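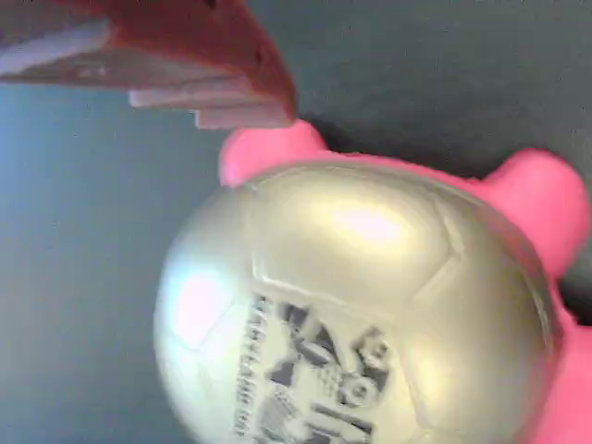

From: Corentin Vidal
To: woodfinish list
Date: December 15, 2022
Subject: Re: Dark stain over old varnish, and what to put on top

Mireille Guérin wrote:

> I have an old round table that someone varnished a long time ago.
> The varnish has gone yellow. I would like it nearly black, but I
> want to keep the grain showing. Can I put a dark stain straight
> over the varnish if I sand it a little first? Also, the man at the
> shop in Miltberg says I need five coats of oil on top. Is that
> right? It will be used every day, mostly for meals.
>
> Mireille

Mireille,

No, don't stain over the varnish. Stain has to get into the wood, and varnish keeps it out. If you scuff the surface and wipe stain on, most of it comes off on the rag and the rest sits in the scratches. You get streaks that look like dirt.

There are tinted varnishes that will go over an old finish, but they hide grain with every coat. For nearly black you would end up with something close to paint.

So it needs stripping. I did one in March and it took me two weekends, mainly the edge. The flat part is easy. On a round top the edge changes from long grain to end grain and back again as you go around, and the end grain drinks stain and goes darker than the rest. With a black stain that matters less than it would with a brown one, but it still shows in daylight. Sand the edge one grit finer than the top before you stain it. I went to 150 on the top and 180 on the edge.

Wipe the stain on, leave it for the time on the can, wipe it off with the grain. Let it dry overnight. I used two coats. After the first one mine looked dark gray and I thought I had bought the wrong color.

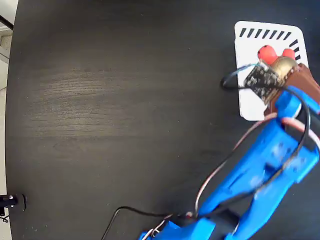 Dark top with the grain still showing. The lighter streaks are scuffs.

As for five coats of oil, I would ask him which oil. With a thin one it could be right. With the hardwax kind I would stop at two, and if you pile it on it stays sticky. The Rovley cans I used say the same on the back. Procházka wrote to this list a while ago in favor of plain varnish for meal tables and I don't disagree with him, but varnish is harder to patch when it wears through in one place.

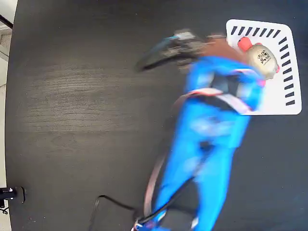
Whichever you choose, expect a black table to show dust, crumbs and every light scratch. A satin finish is more forgiving than gloss. For scuffs that haven't gone into the color, a little oil on a cloth usually does it. If one goes through to bare wood, touch in some stain with a small brush, wait a day, then oil over it. Keep the end of the can for this and write the name of the color on the lid.

Put the used rags in a metal can of water with a lid, or lay them flat outside to dry. Oily rags left in a heap can catch fire by themselves.

One question back to you: is the top solid or veneered? Look at the underside and at the edge. If it is veneer, keep the power sander away from it and use a chemical stripper and a plastic scraper. I can send the name of the one I used, but I'd have to look for the can.

Corentin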